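Pultora Releases Aseo 2, a Mobile Game Wallet That Works Across Titles

2023-01-05

Pultora, a developer of payment software for mobile games, today released Aseo 2, a new version of its wallet app for Android. The app lets players keep their in-game purchases, gift balances and store credit in one place and use them in any game that supports the Aseo system.

Players who buy coins or passes in one game often end up with small amounts left over that they can't spend anywhere else. Aseo 2 lets them move unused credit back to the wallet within seven days of purchase, as long as the credit hasn't been spent or converted into items. The returned amount can then be used in another supported game.

"People told us they had a little bit of money stuck in five different places," said Yeshi Mekonnen, head of product at Pultora. "They wanted to see it all on one screen and decide for themselves where it goes. That was the request we heard most after the first version, so we started there."

The new version also adds a monthly spending limit. A limit can be set by the account holder or, on a family account, by a parent. Lowering the limit takes effect right away. Raising it takes effect after a waiting period of 6 hours. Family accounts can include up to six players, and each player gets a separate balance and purchase history.

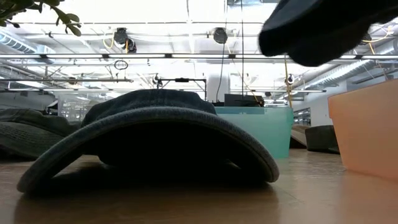 By Capucine Chevalier, Pultora Press Office

Aseo 2 runs on phones and tablets without root access or any change to device settings. Players sign in with an email address and a PIN. Purchases made through the wallet show up in the game after the player confirms them, and a receipt is sent to the email address on the account. Players who switch to a new phone can restore their wallet by signing in again and confirming a code.

The first studio to support the new version is Hamann, the maker of puzzle and racing games. Hamann tested the wallet with 1,000 players starting in October and has now turned it on for all players in its two racing titles. Support in the puzzle games will follow in a later update.

"Our support team gets a lot of questions about missing coins, and many of them come from players who changed phones," said Ottmar Sauerland, technical director at Hamann. "With the wallet, the balance belongs to the account and stays there. We were able to add it without rebuilding our own store."

Payments in Aseo 2 are processed by Fidico, which has worked with Pultora since the first version of the app. Card details are stored by Fidico and are not shared with game studios. Studios receive only a confirmation that a purchase has gone through.

"Studios asked for a short integration and clear monthly statements," said Erdal Güneş, who manages studio partnerships at Pultora. "Both are in this release. The statement now lists returned credit on its own line, so accounting teams don't have to work it out from the totals."

Availability

Aseo 2 is a free download. Current users of the wallet will be asked to update the next time they open the app, and existing balances will carry over. Family accounts have to be set up again in the new version. The developer kit is available to studios on request.

About Pultora

Pultora makes payment and account software for mobile games. Its products include the Aseo wallet and the Aseo developer kit.

Press contact: Birgit Kuhlmann, Pultora Press Office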